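Changes to the Plata building recycling and refuse rounds

From the start of December the recycling and refuse rounds at Plata will run differently. The old contract with Fakico has ended and Brileseo has taken over the collections for all 127 units, including the ones on the upper floor that used to share bins with the loading area. Most tenants will only notice that the truck arrives earlier, but a few of the rules have changed and it is worth reading them before you put anything out.

Collection now starts at 6:30 in the morning. Bins that are still inside the unit at that time will not be emptied until the next round. The crew does not have keys and will not ring. If you start work later than that, put your bins in the corridor bay the evening before, with the lids closed. Please keep them out of the fire route, which is marked in yellow on the floor and runs all the way to the east stairs.

Cardboard goes flat. Under the old contract the crew took whole boxes if there was room on the truck, and many of us got used to that. Brileseo charges by the load, so a truck full of air costs the building the same as a full one. Tape can stay on. Staples can stay on too. Foam, bubble wrap and packing peanuts have to come out and go in the clear bags, which you can pick up from the front desk.

Paper, cans and plastic bottles can now be mixed in one blue bin. Rinse the cans and bottles. Glass stays separate, in the green bin by the west door, and that bin is emptied only once a month, so please do not leave jars on top of it when it is full.
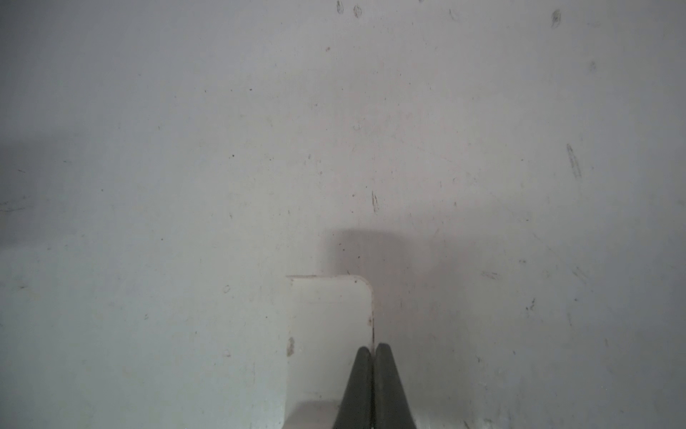
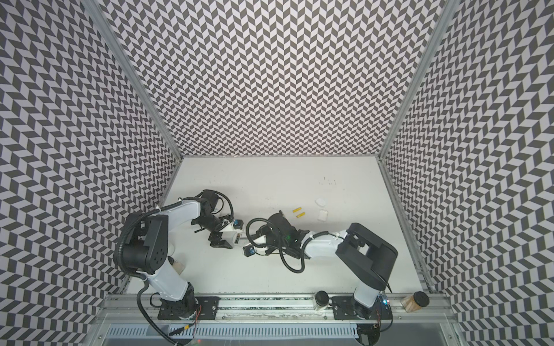
Yoshinori Kaneko asked whether food waste could be collected as well, as the kitchens on the second floor fill a bag a day between them and it sits there over the weekend. The answer for now is no. Brileseo does run a food waste round on this side of town, but the price we were given was $109 a month for the building, with a minimum term of two years. The building fund can't cover that at present. It could be split among the tenants who want it, and if 21 or more units sign up we will go back and ask for a written offer. There is a sheet at the front desk. Signing it doesn't commit you to anything.

Batteries, light bulbs and old electronics are not part of the new contract and must not go in any of the bins. The gray cabinet next to the mailroom is for small batteries only. For anything bigger, including monitors and printers, the county drop-off site takes them free of charge if you bring them yourself. Paint and solvents go there too, in closed containers with a label on them.

Bulky items such as desks, shelving and pallets need to be booked. Email the building office with your unit number and a short list of what you have, and you will get a slot in the yard. The charge is $80 per pickup, billed to your unit with the next rent invoice. Two neighbors can share one pickup if they tell the office how to divide the bill – otherwise it all goes to whoever made the booking. Furniture left in the yard without a slot will be traced where possible and charged at the same rate.

The old Fakico bins will be taken away in the last days of November. Empty yours before then and take off any stickers or labels you want to keep. New bins will be left outside each door with the unit number already on the lid. If yours is missing or has the wrong number, tell the front desk and leave the bin where it is.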